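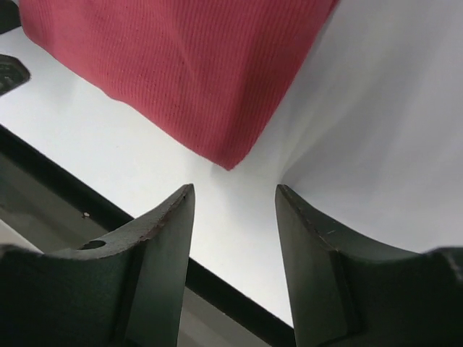

Most of the tenants say they were never asked what they wanted from the new Wurard library before the drawings went up in the foyer, and the drawings were already final. I mention it first as the building's own literature puts "co-designed with its neighbours" on page one.

Triremel, the practice behind it, has had a good winter. The library opened in January to kind notices, most of them written from the press pack. It has a timber frame, a planted roof and a rainwater tank under the car park. It also has a plaque, ready for the green rating it hasn't yet been given.

I went twice. The reading room is handsome, I'll grant that, with a long north window and a ceiling that keeps the noise down. But the architects promise an energy saving of up to 42 per cent, and when I asked what it was being measured against, I was sent a chart comparing the library with a building of the same size that doesn't exist. The old branch on Narner Road, which did exist, was pulled down last year. Its bricks went to landfill. None of that appears in the sums.

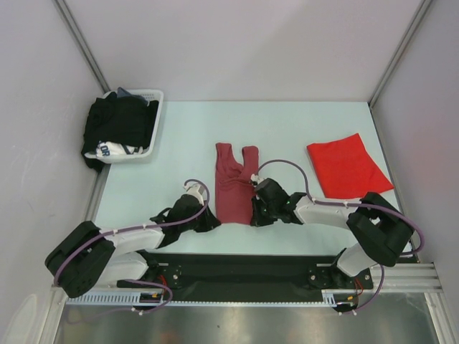 It would be unfair to judge any public building on its first winter, the council replied when I put this to them, and the meters would be read properly after a full year. Fine. Then why print the figure now?

The roof bothers me more. It was planted with 500 square metres of sedum, and the brochure shows it thick and green. In January it is mostly brown mat, as you'd expect, but there is no gate or stair by which anyone in the building can reach it. The upkeep contract with Yensuk runs for 48 months. After that the line in the budget is blank.

Small things, too. The bike racks stand on the far side of the service yard. The automatic blinds came down at noon on a dull day and stayed down, so the lights went on under that fine north window. A member of staff told me there was a switch somewhere.

People are using the place, and the children's corner was full both times I called. Whether it is a green building is another matter, and I'd like to see the first year's bills before the plaque goes up.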